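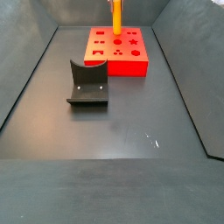
Plellora sorter task, Thursday notes
Print | E-mail

Present: T. Sakai, K. Shimada, Lekadholm rep (by phone)

1. Count. 300 demos of yellow peg / red board in. Target still 1,000. Shimada wants fewer straight-down starts, more board angles.

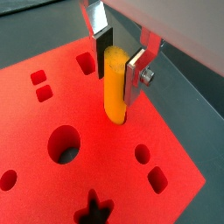

2. Labels. "Near hole" and "in hole" getting mixed up. Agreed: wrist view decides, fixed view only for backup. 13 episodes to relabel, Sakai. 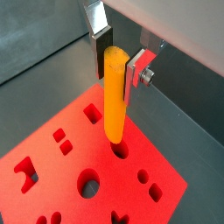

3. Failed trys: keep, tag seperately. Lekadholm ok with this.

4. Next batch 28 per shift. Skadton drive nearly full, Shimada to clear.

Closed 4:40.

Print | E-mail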